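Gripper and Camera Trials, Dodambridge Workshop
May 2020

We compared two grippers on the same arm, the Stisard parallel jaw and the Khokhar suction head, with 43 picks for each. The camera was a fixed unit by the bench, and we left its settings alone between runs.
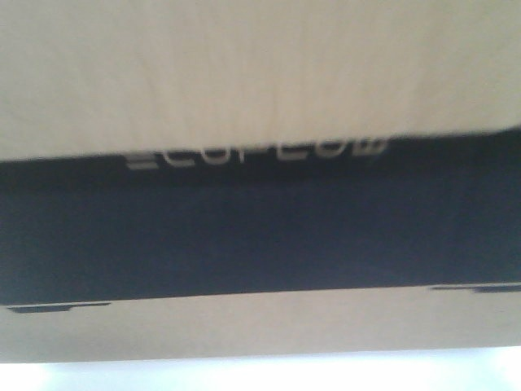

Cardboard and dark band, white lettering partly covered. Heavy blur.

Blurred pictures stay in the set. The Enholm controller saves a picture on a timer, whether or not the view is sharp, and we want to know how each camera copes with lettering and low-contrast edges. The next camera gets the same light and the same 22 cm mounting height — only the shutter time will change.

More pictures will go up in September, once the second arm is wired in.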